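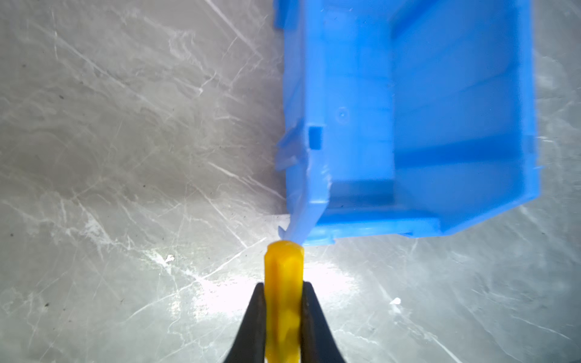

One customer asked whether the blue bins can be put on a stone counter at all, or if they will scratch it after a year of daily use. We receive this question often, so the page starts with it.

Storage bins: your questions
Updated 8/16/24

Will the bin scratch my counter?
The plastic is softer than stone, so the bin alone will not leave a mark. The problem is sand or hard crumbs which stay under it. Wipe the counter before you set the bin down, and lift it when you want to move it. Please do not push it.

Which bin do I have?
Look at the order paper. The Lanis is our small open bin, and its article number is 1221. The Hudec is deeper and has a separate lid. Both are sold in blue, and until October also in gray.

How do I wash it?
Use warm water, a drop of dish soap and a soft cloth. For the narrow slots in the walls an old toothbrush is the best tool. Do not use scouring powder - it makes the plastic dull. The dishwasher is not recommended for the Lanis. The Hudec may go on the upper rack, without the lid.

How long should it dry?
Turn it on its side on a towel and leave it for 2 hours. If you close the Hudec too early, you will get a smell.

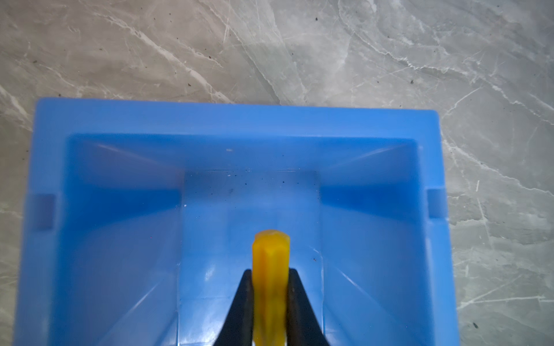
Crumbs are the other thing to think about. If you keep bread or crackers in your bin, put a sheet of paper on the floor of it and change the paper every week. It is easier than washing, and the corners stay clean.

Can I put food directly inside?
Dry food in its own package, yes. Loose flour or rice, no. For these we offer the Plalemia jars, and three of them fit side by side in one Lanis.

Can I stack the bins?
Empty ones, yes, up to 3 high. Full ones only with the Hudec lid between them.

A small tab broke off. Can I still use the bin?
Usually yes. Check with your finger that the edge is not sharp, and smooth it with fine sandpaper if needed. If the crack continues into the wall, please stop using it for heavy things.

How long can I return it?
You have 23 days from delivery. The bin should be clean. The original box is nice to have but Cellent does not require it.

Do you sell lids separately?
Only for the Hudec. A lid for the Lanis is not planned at this moment.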